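I went to a robot open day and now I want slower robots

2020-08-29

I should say up front that I went for the free coffee. A company called Trandard opened up its workshop in Clolton for one morning, and my neighbor had a spare pass, and it was raining, so off I went. I figured I'd see something dance or do a backflip. What I got was a pair of robot arms at a wooden table, handling things you'd find in a kitchen or a toy box, and I stayed until they started stacking the chairs.

And I loved it! I want to make a case for it, too, because most of the people who came in with me gave it a minute or so and wandered off to the gift bags. I heard the word "boring" a lot. One man told his kid that he could do that with his eyes closed. Sure he could. So could I. We've both had hands our whole lives.

Think about picking up a bottle. You don't plan it, you just grab, and your fingers sort out the rest. A machine has to get two separate arms to the same object from opposite sides without knocking it over, and then hold on gently enough that nothing gets crushed. The fingers they use are soft orange things with ribs inside, and they bend around whatever they're touching. I got to squeeze a spare one at the counter and it felt a bit like a flip-flop.

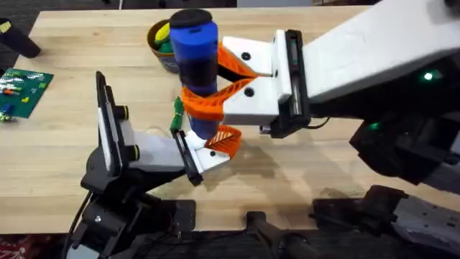 The trouble with showing off

The year before last, in February, I saw a demo by a different outfit, Brunora, at a trade fair. Big stage, loud music, an arm throwing balls into a hoop. It made 20 in a row and we all cheered. Then a ball rolled off the stand and a person had to come out and put it back, and the arm just sat there waiting. I've thought about that ball a lot since.

At Trandard they told us up front that the arms fail. There was a whiteboard by the door with the last 100 tries on it, and 38 of them were marked as misses. I can't remember a company ever showing me a number like that on purpose. It made me trust the rest of what they said, including the part where they wouldn't guess when any of this would be in my house.

So my plea to anyone planning an open day is to leave the mess on the table and let us watch the dull stuff, for as long as we like. Put out some stools, too. There were 3 for the whole room, and I gave mine up twice.

Recent posts
My phone thinks I live in Phí
Three weeks with a robot vacuum and a shag rug
Why I still wash dishes by hand
Trade fair food, ranked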